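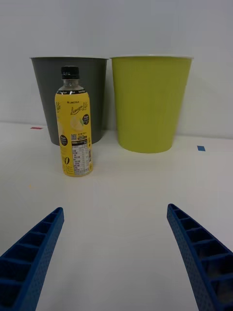

Mitia: Demonstration Data for Tabletop Sorting
Interim progress report, work package 2
Prepared for: Ultulard
Prepared by: Kamil Baláž, Hegyi laboratory

Status summary

Work package 2 covers the collection of teleoperated demonstrations for the sorting policy. The target is 600 accepted episodes. At the close of November the accepted total was around 40 percent of that number. Collection is behind the schedule in the proposal and annotation is slightly ahead of it. Spending is in line with the plan. No change to the total budget is requested.

The delay has a single main source. The first set of recordings had to be withdrawn after a timing fault was found between the wrist camera stream and the joint state log. Details are given under Data quality. The episodes in that set are not included in the accepted total.

Task definition

The robot is given a short written instruction naming an object and a container. It must grasp the object, place it in the named container and withdraw the gripper clear of the rim. Containers are distinguished by color only. They are similar in shape and stand close together at the back of the table, so a policy that has learned the general placing motion and ignored the instruction should fail at a measurable rate.

The object set was reviewed with Ultulard at the start of the work package. Household packaging was kept in and tools were dropped. Drink bottles are the hardest category at present. They are tall relative to the finger length, they tip if the approach is off center, and a bottle standing directly in front of a container hides part of it from the wrist camera.

Objects already placed are left in the containers for the remainder of a session. This was a deliberate change from the protocol in the proposal, which called for the containers to be cleared after every episode. Clearing them made sessions slow and gave the policy a view it would rarely meet in use.

Recording setup

Two views are stored for each episode: one from a small camera at the gripper and one from a fixed camera with a view over the workspace. Joint positions, gripper opening, operator commands and the instruction text are logged alongside them. The fixed view shows the relation of arm to objects during approach. The wrist view carries most of the information used in the final part of the grasp, when the arm itself blocks a good part of the fixed view.

Red and blue tape on the table gives operators a common reference for laying out objects and containers. Placement within the marked area is varied according to a sheet generated before the session. Operators may depart from the sheet if a layout cannot be reached, and are asked to enter the reason in the session log. Compliance with this last point has been uneven.

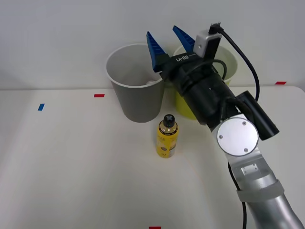 Mayuree Thongdee asked, on reading the draft of this section, whether the tape could become a cue in its own right, with the policy learning to head for a strip of tape and paying little attention to the container. She proposed that a portion of the remaining episodes be recorded with the tape moved or removed.

The point is accepted. The placement sheets for the remaining sessions will include a block without tape. Layouts in that block will be checked against a printed overlay on the operator's monitor. The block will be tagged in the metadata so that it can be held out for testing or mixed into training, and the choice between these will be made once the first comparison is available.

Operator procedure

Each session begins with a camera check and a short warm-up, which is not recorded. The operator then reads the instruction, confirms it on the console and starts the episode. An episode ends when the gripper is clear of the container and open. If the object falls, the operator may attempt recovery once. A successful recovery is kept and tagged. An unsuccessful one is kept in a separate store and does not count toward the target.

Recoveries were not foreseen in the proposal. They were added after trial training runs in which the policy had no useful response to a missed grasp: it closed the fingers, lifted, and carried nothing to the container. Recovery episodes are longer than ordinary ones and tire the operators more quickly. Session length has been reduced accordingly, and sessions are now held in the morning only.

Operators differ in style. Some bring the gripper down from above and turn it late, others approach low with the fingers spread wide from the start. Both are acceptable and both are wanted in the set. What is not wanted is long hesitation with the gripper open in front of the object, which the policy reproduces faithfully. Pauses over a fixed length are now flagged by script and trimmed at annotation, with the untrimmed file retained.

Data quality

The timing fault mentioned above was a slow drift between the clock of the wrist camera and that of the control computer. It was small at the start of a session and large enough by the end to place images visibly behind the arm motion. It was found by the annotators, who reported finger closures that appeared in the log before they appeared in the video. The affected recordings were reviewed and the decision was taken to withdraw the whole set. A correction by interpolation was tried and gave acceptable results early in a session only.

All streams are now stamped by one clock. A short synchronization test, in which the gripper is closed and opened on command, is recorded at the start and end of every session. If the two results differ beyond tolerance, the session is held back for inspection. No session has been held back for this reason since the change.

Reasons for rejection of individual episodes, in order of frequency, are as follows.

Wrong container. The operator placed the object in the container not named. These are easy to detect and could be relabeled, but relabeling has been avoided so far in order to keep the link between instruction and operator intent.

Object outside the marked area at the start of the episode. Usually a layout error carried over from the previous episode.

Dropped frames in one of the streams. This was common with the first cable routing at the wrist and has become rare since the cable was secured with more slack.

Glare on the object. Glossy labels under the original lamp position produced bright patches in the wrist view. The lamps were moved and fitted with diffusers.

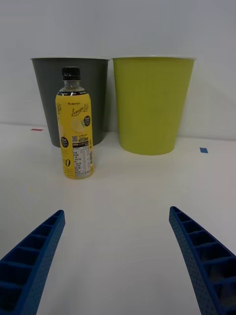 Figure 3. Wrist camera view, bottle in front of gray container, gripper open.

Annotation

Annotation is carried out by Horel under the existing subcontract. Each episode is divided into approach, grasp, transfer, release and withdrawal, and the boundaries are marked to the nearest frame. The annotators also write a second wording of the instruction without seeing the first. These second wordings have proved useful. They show which names people choose for the containers when left alone: bin, bucket, cup and tub all occur, and the lighter of the two containers is called yellow by some and green by others. The policy will meet the same variation from users, and the full range of wordings is being kept.

Agreement between annotators is good on grasp and release and weaker on the boundary between approach and grasp. The guideline has been amended to place this boundary at the first closing motion of the fingers. Earlier episodes will be revised in the order in which they are needed for training.

Reflective and transparent parts remain a difficulty. The clear neck of a bottle is poorly separated from the white wall by the automatic segmentation tool, and masks for these regions are being drawn by hand. Horel has asked for a rate adjustment to cover the additional time. A separate note on this will be sent to Ultulard. The amount can be met from the unspent travel line.

Preliminary training results

A small policy was trained on the accepted episodes available at the time, for the sole purpose of checking the data. It is not a deliverable. It learned the placing motion readily and selected the named container more often than chance, with clearly weaker results on bottles than on boxes. Several failures had the same form: the fingers closed too high, on the shoulder of the bottle, and the bottle rotated in the grip. The demonstrations contain few examples of correction at this point, and operators have been asked to record more.

Removing the wrist view lowered performance on grasping and had little effect on the choice of container. Removing the fixed view had the opposite effect. Both cameras will therefore be kept for the remainder of the collection.
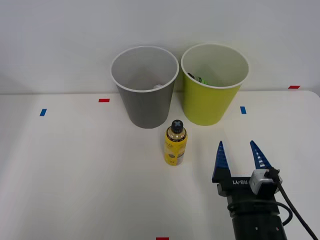
Photo: Hegyi laboratory / Mitia project

Risks and changes

Schedule. At the present rate the collection target will be met after the date in the proposal. Adding a second morning session on alternate days would recover most of the gap. Operator availability for this has been confirmed in principle. If the additional sessions prove impractical, the preferred course is to extend work package 2 and start the evaluation in parallel, using the episodes accepted by then.

Hardware. The blue fingers wear along their inner faces and have been replaced once. The worn pair was still serviceable but allowed smooth bottles to slip. Finger changes are now recorded in the session log. A spare pair is held at the laboratory and a further pair has been ordered.

Object supply. Packaging changes without notice. Replacement bottles of the same drink may arrive with a different label, and these are entered as new items in the object register.

Requests to the funder

Approval is requested for the tape-free block described under Recording setup, as a deviation from the collection protocol, and for the transfer from the travel line to annotation. Please send a reply on both to Kamil Baláž. The placement sheets for the tape-free block are ready, and recording can start once approval is received.

Attachments: session log, rejection log, object register, revised annotation guideline (version 4).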